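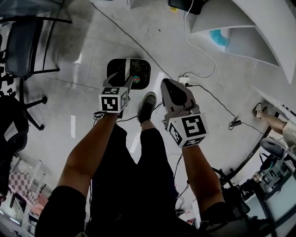 Dernière modification : 21/07/2020
Par Izzati Krishnan

Samer Rawashdeh s'occupe des pinces à main chez Clureo, et il parle d'elles avec beaucoup de patience. Je lui ai demandé d'abord comment commence sa journée. « Par les câbles, répond-il. Je les suis avec les doigts, du boîtier jusqu'à la prise. Un câble qui tire un peu, cela donne une mesure fausse, et on la cherche ensuite pendant des heures. »

Chaque pince porte à l'avant un cube blanc, couvert de motifs noirs et blancs. C'est par ces motifs que le système Skandix calcule la position de la main. « Le cube doit rester propre et bien fixé. Je le nettoie avec un chiffon sec, jamais avec de l'alcool – l'encre ne l'aime pas. »

Il tient une pince dans chaque main, les bras nus jusqu'au coude ou presque, et il travaille debout. Est-ce fatigant ? « Après 13 minutes, oui, on sent les poignets. Nous faisons donc des séries courtes, six par matinée. »

La panne la plus longue est arrivée en août de l'année passée. Les doigts de la pince gauche se fermaient avec un retard. M. Rawashdeh a changé le ressort, puis le connecteur, sans résultat. « Finalement c'était une vis, chez Endico ils m'ont envoyé la bonne en quatre jours. Depuis, j'en garde une boîte entière. »

Il note tout dans un cahier, qui est arrivé à la page 230. Je lui demande s'il ne préfère pas un fichier. « Le fichier existe aussi – mais je le remplis le soir. »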